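Courses > Textiles 1 > Handouts > Yarn basics
4 min read

Yarn basics, part 4: loops, twist, pile

Notes for the Jarnevis group. Bring to the June session, we start from the twist test.

Twist
S twist = slants like the middle of the letter S. Z the other way. Most hand-knitting singles are Z, then plied S. Check by holding the strand upright and looking at the slant. Don't guess from the label.

Ply
Single: drifts, biases, pills early.
Two-ply: flatter, good for lace.
Three and up: rounder, wears better at elbows and heels.
Cabled = plies plied again. Will be on the worksheet.

Boucle and loop yarns
Core thread + effect thread fed in faster + binder to hold it all. Extra length has nowhere to go so it throws loops. More overfeed, bigger loops. Snags on everything, rings, zips, velcro. Hard to rip back, so swatch first (14 stitches minimum, 55 is nicer).

Pile
Loop pile = terry, towels. Cut pile = velvet, plush. Cut the loops and the color looks darker, beacuse you see the fiber ends and less of the sides. Worth remembering when matching dye lots.

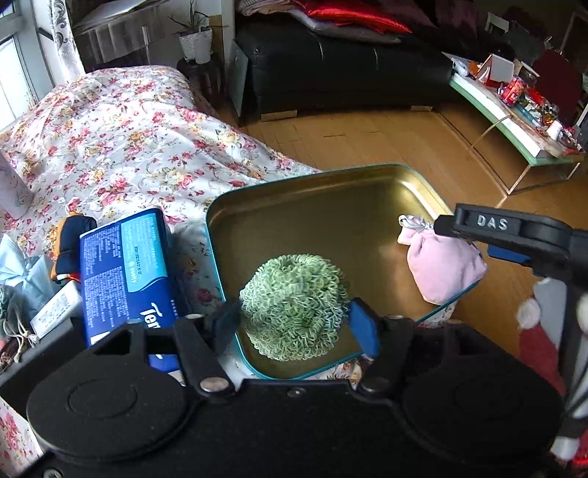 Washing
Cool water, no wringing. Roll in a towel, dry flat. Loopy stuff in a mesh bag, always. Superwash wool streches when wet, ease it back to size before it dries.

Homework
Read the Overgaard chapter on plying. Label two samples S or Z, tape them to card.

Comments

Eun-seong Hwang: is the binder always finer than the core?

Antigoni Stamatopoulos: Usually yes. Not always, check your sample.

Eun-seong Hwang: ok thanks, mine looks the same thickness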